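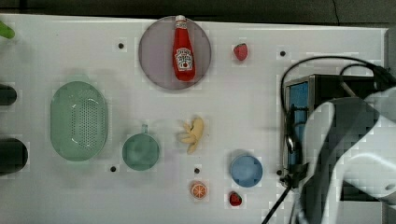
Ranger la dinette, ça se fait par familles. Une famille = des choses qui servent à la même chose. D'abord ce qui se mange : la banane, la tranche d'orange, les 2 fraises (elles sont loin l'une de l'autre, cherche bien !). Ensuite ce qui sert à cuisiner. La passoire verte, par exemple, avec plein de petits trous. L'eau passe, les pâtes restent. Malin.

Et le ketchup ? Ça se mange, mais c'est dans une bouteille. Nathalie le met avec les fruits, Kaj lui fait une 3e famille. Les deux marchent, il faut juste se metre d'accord avant.
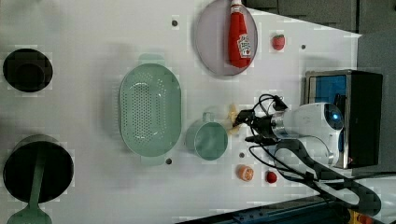

## À toi

Trouve une famille pour la spatule. Puis pour l'assiete.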